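drandomeo-chopsticks: README

Hi! I'm Meron, and this is my little folder of 1,218 pictures of sticks on a table going into a holder (the Omov job, if you remember our April list). Agnes Grønli did the sorting by folder and I did the names, so blame me for the typos.

Pale blue-gray cloth, wooden sticks, dark holder with holes in it:

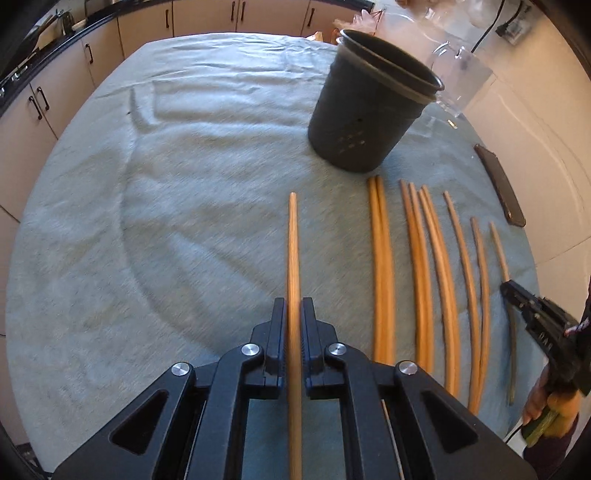
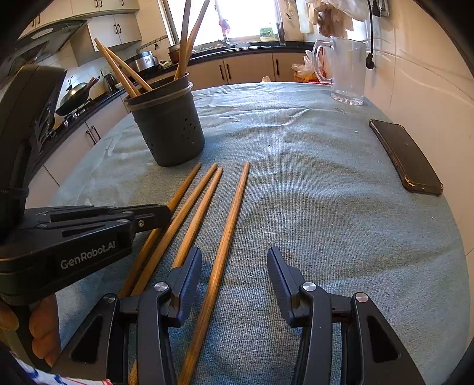
Folders go by session, 13 in all, and I left the wrinkly-cloth ones in because I like them! Session 90 is a typo for 9, sorry, the paths depend on it now. Please don't rename anything before Friday, Agnes is still checking the Sistham copy against mine. Use it however you want, just keep this file with it.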